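Ostgate Extends Paper Collection to 60 More Streets

Households on 60 more streets in Ostgate will be able to put out mixed paper for separate collection beginning in September, the city's Office of Public Works has announced.

Each household will receive a lidded paper bin at no charge. Bins will be emptied every 12 days by Garrido, the firm that already serves the Roner and Bralten districts. Residents are asked to place bins at the curb by 6 a.m.
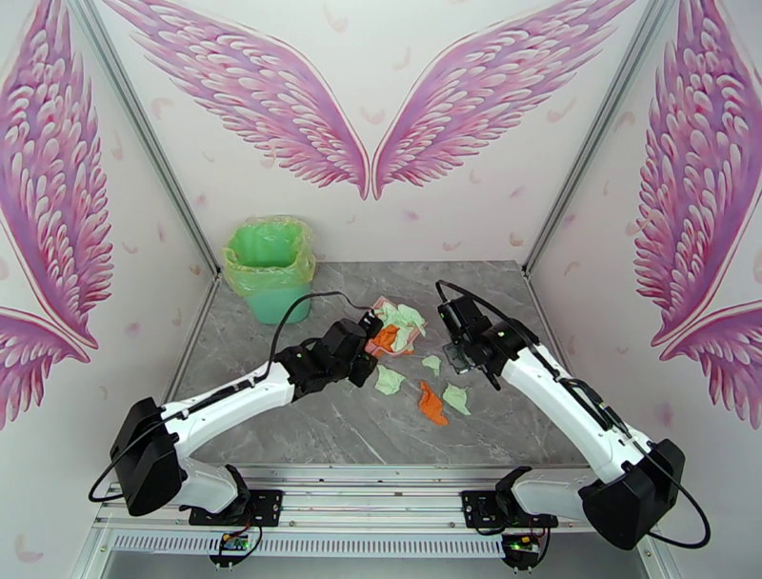 Pink, orange and pale green scraps in a small pile.

Office paper, envelopes, newspapers and flattened cardboard will be accepted. Paper soiled with food, waxed cups and padded mailers should continue to go in the regular trash. Shredded paper must be placed in a closed paper bag.

"Residents in Roner have asked for this service to be widened, and we are pleased to do so," said Shabnam Pirzada, director of public works. "Last year, 85 percent of homes in the first service area used their bins."

Larger buildings with more than 5 units will be served under a separate schedule. Property managers will receive a letter with details before collection begins.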